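Girkel Mint Serving Tray
Print this page | E-mail this page

Small tray, flat as a board, from the Goossens tableware range
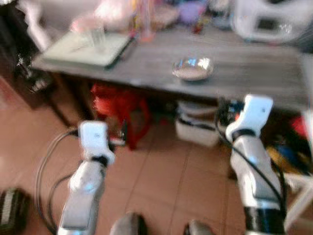
I've wanted to carry a tray like the Girkel for years. Most of the serving trays we get offered have tall sides and big looping handles, and they look wonderful until you try to find somewhere to keep one. The Girkel is a plain flat rectangle in a soft, pale mint green, and it slides in next to the cutting boards or stands up behind the toaster. I have one at home and it hardly ever makes it back to the cupboard, I use it so much!

The color first, as that's what people write to us about. It's a quiet green, closer to toothpaste than to grass, and it looks lovely on a dark table. If your tabletop is gray or black you'll get the best of it. On pale oak it's softer and a little more grown-up, and on a white counter it can look almost white in the evening (some people like that, I'd rather see the green).

What it's good for

Drinks, mainly. One clear glass set toward the back leaves you room in front for a napkin, a spoon or a couple of cookies. Clear glass is what I'd pick every time, because the mint comes through the bottom of it and the whole thing looks cool and summery even in the middle of winter. Colored tumblers work too, but stay away from anything orange.

Little shallow bowls are the other thing. The clear Brallow bowl has a rim that catches the light, and it's just right for salt, sugar, a dab of yogurt or the last bit of a dip. Put it on the tray or set it out on its own in the middle of the table where everyone can reach. We sell the Brallow in sets of 4 or 6, and my advice is to get the six, as you'll start using them for everything from earrings to egg whites.

Dolores Lyons, who looks after our returns and has seen every kind of tray come back through the door, keeps hers by the bed with a glass of water and her reading glasses on it. Two years and not a mark.

Living with it

The surface is smooth and wipes down with a damp cloth. Dish soap is fine. Don't leave it soaking in the sink overnight, and don't put a pan straight from the stove on it. Tomato sauce and curry should be wiped off the same day. It is happiest washed by hand, though I'll admit mine has been through the dishwasher on the top rack a few times.

There is no lip, so carry it level and go easy on the stairs. For a full round of drinks across the yard you'd be better off with the deeper Plonar tray, which has sides and proper handles. The Girkel is for one or two people, short trips, and for sitting still and looking nice.

Ordering

The mint is in stock now. Our next delivery is due in May, and we have 20 of this batch put aside for orders that come in through this page. Trays go out flat in a plain cardboard sleeve, and bowls are wrapped one by one. If you'd like a tray and a set of bowls sent together, write "one box" in the order notes and we'll pack them that way.

Questions about the color or about matching it to something you already own can go to Chaminda Akanda at the shop. Send him a snapshot of your table in daylight and he'll tell you straight out if he thinks the mint is wrong for it. He talked me out of a yellow one and he was right.

Related items
Brallow shallow bowl, clear, set of 6
Brallow shallow bowl, clear, set of 4
Plonar deep tray with handles
Goossens plain drinking glass, clear
Goossens cotton napkins

Page last updated December 25, 2023
Contact us | Copyright Goossens Tableware | Back to top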